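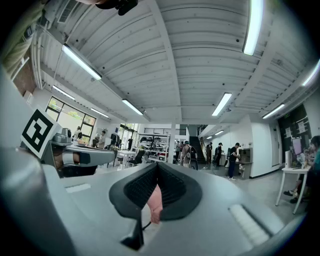 Rūta Dzene asked whether the tool could reject a bad recording while the operator was still standing at the table, because by the time her group found the fault in processing the session had ended and the objects had been put away. Release 7 of Skalbridge answers that request. Checks that formerly ran overnight now run as each recording is closed, and the operator sees the result before starting the next one.

Skalbridge
Pose recovery and review software for hand-held gripper recordings

Overview
Skalbridge is the perception and review component of the Dristden software family. It takes wide-angle video from a hand-held gripper, recovers the path of the tool through the room, measures the opening of the fingers from printed markers, and writes a synchronized record suitable for policy training or for replay in the Kuusk planner. It is supplied to laboratories, technical colleges and industrial research departments.

The software is licensed per workstation. No connection to an outside service is needed at any stage, and recordings remain on the licensee's own storage.

Camera tracking
The tracker builds a map of the room from one slow mapping pass and places every later recording within that map. Fixed structure carries most of the weight in the estimate: ceiling beams, window frames, railings, shelving. People walking through the view are treated as moving regions and excluded. A room in ordinary use can therefore be mapped during working hours, although a second mapping pass is recommended if large furniture has been moved.

Where tracking is lost, the affected interval is flagged and left unfilled. Earlier releases interpolated across short gaps. This behavior is now off by default and may be restored in the project settings.

Finger opening
Each finger carries one square marker. Skalbridge detects the marker in every image, corrects for lens distortion and converts the distance between markers to an opening in millimeters. If only one marker can be read, the opening is computed from that marker and the tool's center line, and the sample is given a lower confidence value. Soft fingers bend under load, and the calibration routine includes a closing step against a rigid block so that this can be measured for each tool.

Checks at close of recording
– Tracking present from first image to last
– Marker visibility above the project threshold
– Video and motion sensor clocks in agreement
– Tool speed within the limits of the target robot arm
– Start and end positions inside the mapped area

A recording that fails any check is kept, marked with the reason, and left out of export unless a reviewer releases it. Thresholds are stored with the project and cannot be changed from the operator's screen.

Capacity
A single project holds up to 2,000 recordings. The acceptance set used for Release 7 contains 2,607 recordings and is divided between 2 projects for this reason. Larger collections should be split by room or by task – the export tool will join them again.

Export and planning
Records are written with camera path, finger opening, confidence values and source video under a common clock. The Kuusk planner reads them directly and reports any portion of a path that the selected arm cannot reach. Export for the Lavov controller requires the controller profile to be installed first; the profile is included in the standard license.

Requirements
A workstation with a dedicated graphics processor and a wired network connection is required. Calibration sheets are to be printed at full scale on matte paper and checked with a ruler before use.

Upgrading from Release 6
Existing maps are converted when a project is first opened. Conversion cannot be reversed, and a copy of the project folder should be made beforehand. Licensees holding a current maintenance agreement may request Release 7 through their usual Dristden contact. Maintenance for Release 6 ends in June.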